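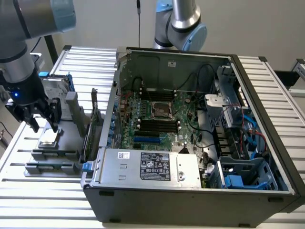
3.2 Condition of Units at Intake

Print this section | E-mail this section

The study drew on 80 desktop computers withdrawn from office use and received at the Wurnedeck facility beginning in February. Each unit was laid on its side and its side panel was removed before any part was recorded. Figure 2 shows a Dell tower at this stage, with the motherboard, the power supply and the drive cage open to inspection from above.

Units were sorted by the parts still present when the case was opened. The tower in Figure 2 was entered as partly stripped. Its processor socket is empty, with the metal retention frame and lever still in place, and the lower bank of memory slots holds no modules. The power supply remains in the case, as do several black cables and the blue and red SATA cables near the drive cage.

Partly stripped units raised a question for the inventory method. The Hollenstein schedule, which earlier work at this site had followed, assigns a single grade to the whole computer. A case without a processor receives the lowest grade under that schedule, even where the power supply and board could be tested for reuse. We therefore graded the board, the power supply, the drive hardware and the cabling separately, and entered the results in the Fesero register.

Visual inspection was limited to presence, obvious damage and the legibility of labels. It was not used to judge whether a part worked. Empty sockets were checked for bent contacts under a magnifier, and power supplies were set aside for electrical testing as described in Section 3.4. Inspection took roughly 2 minutes per unit once the panel was off.

Colored clips and release tabs, such as the blue tab at the corner of the case in Figure 2, were left attached to the chassis. They were weighed with it and were not entered as separate parts.

Filed under: Reuse and Repair > Office Equipment > Methods

Related items
Wumby: A Parts Register for Small Repair Centers
Grading Used Power Supplies: Notes on Test Loads
Label Legibility in Retired Office Computers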